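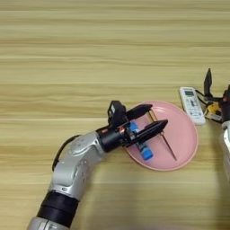 Catchall plate

A catchall plate is a shallow dish kept on a table, desk or shelf to hold small things that would otherwise wander off. Pens, coins, keys, hair ties, a stick of some sort, a little bottle or a glue stick - almost anything that fits in a hand can end up on one, and that wonderful openness is a big part of its charm!

Form

Most catchall plates are round, with a raised rim that stops pencils and tubes from rolling away. Many started life as dinnerware. A matte pink plate on a pale wooden tabletop is a lovely case: the color stands out from the grain, so the eye finds it right away. Plates sold for the purpose include the Skodo, 10 inches across, and the smaller Tillent, which has a steeper rim.

Use

Long, thin items are usually laid across the plate at a slant, with their ends on the rim, where they are easy to pick up. Bulkier things such as a remote control for the air conditioner tend to sit beside the plate, on the bare table. Some households keep a second dish for these, though plenty are happy with one.

Collecting

Morfudd Parri, a potter and keen collector, owns 349 catchall plates and wrote the much-loved handbook Plates by the Door. She sorts them by rim height, then by color, and has a soft spot for salmon pink. The Seixas pottery made a run of 1000 in that shade, and collectors still get excited when one turns up with its glaze unscratched.

See also

Key bowl
Desk tray
Pen rest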